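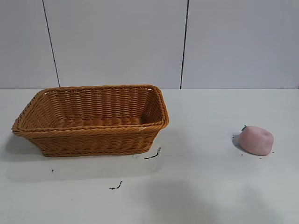

A woven basket and a small pink peach shape on a white tabletop.

Health Business | Practice Management | Features

43 shares | 7 comments

My friend Alfie Sowerby sold his family practice in August, and the first thing he did afterward was sleep until noon. The second was call me to ask what a "tail" was.

I write about the business side of medicine, so I get this call a lot. Alfie had spent 12 years running a two-doctor office in Garnton, and when the Fillitz hospital group offered to buy the place and put him on salary, he read the pages about money very carefully and skimmed the rest. The tail was in the rest.

If you've never had to care about this, lucky you! Many malpractice policies are "claims-made," so they only respond if the claim comes in while the policy is still running. Cancel it on your last day as an owner, and a patient you saw the month before can sue you with no insurer on the other end. Tail coverage stretches the reporting window so those old visits are still protected. It's a one-time purchase, usually, and it can cost a good deal more than a year of regular premium. Somebody has to pay for it, and the contract Alfie signed was silent on who.

I've read a lot of these deals (my idea of a fun evening, apparently) and silence is pretty common. The buyer's lawyer figures the seller will handle it. The seller figures the hospital is a big place and surely has a policy for this sort of thing. Then the old policy's end date comes up and everyone gets on the phone.

There is another route, called prior acts or "nose" coverage, where the new carrier agrees to pick up the old years. I like it when you can get it – but plenty of hospital programs won't offer it, especially the self-insured ones, and you need the retroactive date in writing. Check it against the date on your very first claims-made policy with that carrier. One wrong digit there is a gap you could drive an ambulance through.

Alfie's broker at Willems spent 2 weeks going back and forth with Fillitz, and they ended up splitting the bill. He grumbled, but he paid. His old partner had gone to Staretura the year before and got the whole tail covered, plus a clause spelling out what happens if she leaves, or if they let her go. Same town, same specialty, and the main difference I can find is that she asked before she signed.

So ask early, while they still want you badly. Ask about the tail you need coming in, and then the one you'll need going out, which is a separate fight – and get your own attorney to look at it, one who does physician contracts all day long. Your cousin who does real estate closings is a lovely person. Leave him out of it.

Alfie is back to getting up at six, by the way. He says the coffee at Fillitz is terrible.

We use cookies to improve your experience on this site. Accept | Manage preferences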